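Davau School Calendar and Course Records

README for the public release
Last updated 17 April 2021

Contents

What is in this release
Where the records come from
File layout
Fields
Cleaning steps
Known problems
Shop and lab courses
Using the data
Corrections
License

What is in this release

This release holds course listings, school calendars and enrollment totals for the public schools in the Davau district. It covers the elementary, middle and high schools, plus the evening program at Hosport. Each record describes one course at one school in one term.

There are no student records in the release. Enrollment is given as a total per course section, and small sections are masked (see Known problems). Teacher names were removed before the files were put together, and staff ID numbers were dropped at the same time.

The release was made for people who want to compare what is taught from one school to the next: parents, reporters, graduate students, and district staff who are tired of opening separate spreadsheets.

Where the records come from

Most of the records were exported from the district's scheduling system, Plirkness. Schools that joined Plirkness late sent paper course catalogs for the earlier terms, and those were typed in by hand. The column source_type tells you which is which.

Calendars come from the school board's published calendar pages. When the board changed a calendar partway through the year, we kept both versions. The one in force at the end of the year has is_final set to 1.

Hosport keeps its own calendar and its own course codes. Its records were sent as a text file each October and matched to the district codes afterward.

File layout

courses.csv: one row per course per school per term
sections.csv: one row per section, with enrollment
calendars.csv: one row per school day, with day type
schools.csv: one row per school, 29 rows
codes.csv: lookup table for course codes and subject areas
changes.txt: plain text log of corrections

All files are UTF-8 with a header row. Commas inside a field are quoted. Dates use year-month-day. Missing values are left empty, and a zero is a real zero.

Fields

school_id: four characters, the same in every file
term_id: school year plus F, S or U for fall, spring and summer
course_code: district code, six characters
local_code: the school's own code, if it had one
title: course title as printed in the catalog
subject_area: one of 16 areas, listed in codes.csv
grade_low, grade_high: lowest and highest grade allowed to enroll
credits: high school only, empty for other levels
source_type: export, paper or hosport
room_type: classroom, lab, shop, gym, studio, library or other

The titles have not been made uniform. "Spanish 1," "Spanish I" and "Beg Spanish" all appear. Join on course_code if you need to follow one course over time.

Cleaning steps

1. Exact duplicate rows were removed.
2. Course codes were padded to six characters.
3. Term names were changed to term_id values.
4. Records from paper catalogs were typed twice and compared. Differences were settled by going back to the page.
5. Sections canceled before the first day of school were removed. Sections canceled later are kept with status set to C.
6. Trailing spaces and stray tabs were stripped from titles.

The scripts for steps 1, 2, 3 and 6 are in the scripts folder. They run in the order of their file names.

Known problems

Bautista Middle School changed its bell schedule twice in one year, so some of its courses show up under two period lengths. We have left them alone.

Sections with fewer than five students have an empty enrollment field and masked set to 1. Do not read these as empty classes.

In the paper catalogs, 91 titles could not be matched to a district code. They have the code 000000. Most are electives that ran for a single term.

Band and orchestra are listed under music at some schools and under performing arts at others. The subject_area column follows the school's own choice.

Summer term enrollment is taken on the second day of classes and the other terms on the 20th day, so the two should not be compared directly.

Shop and lab courses

Courses with room_type set to shop or lab often share a room, and one room can carry several course codes. The room_group column in sections.csv links sections that met in the same room in the same term. It is filled in for the high schools only. Course titles in this group change more often than in any other, so check local_code as well as title.

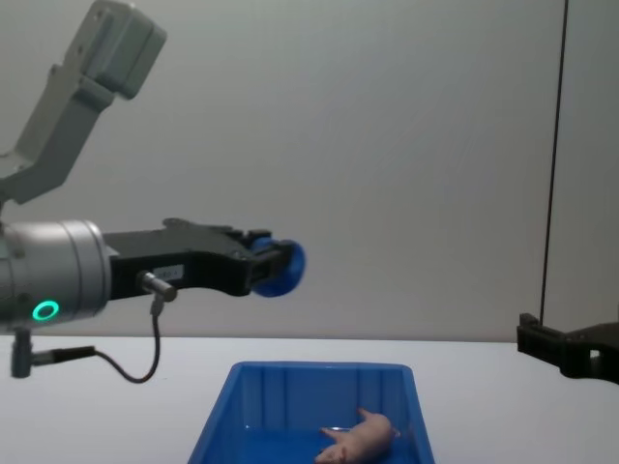
Robot arm with a black gripper; the ring light on the wrist joint is green.

Robotics is coded under technology at the high schools and under science at the middle schools. To pull all of it, search the title column for "robot" and then check the results by hand.

Using the data

Start with schools.csv and join outward on school_id. Joining courses.csv to sections.csv needs school_id, term_id and course_code together. Any two of them alone will give extra rows.

For year-to-year counts of courses offered, drop rows with source_type set to paper or report them separately. The paper catalogs list what a school planned to teach, and the exports list what was scheduled.

Spreadsheet programs tend to strip leading zeros from course_code. Import that column as text.

Corrections

Send corrections through the issues page with the file name, the row and a link to the catalog or calendar page that shows the right value. Fixes go into the next release and are noted in changes.txt. School name changes are handled in schools.csv only, and old names are kept in the former_name column.

License

The tables may be copied and reused with credit to the Davau School Calendar and Course Records. The scripts are under the MIT license.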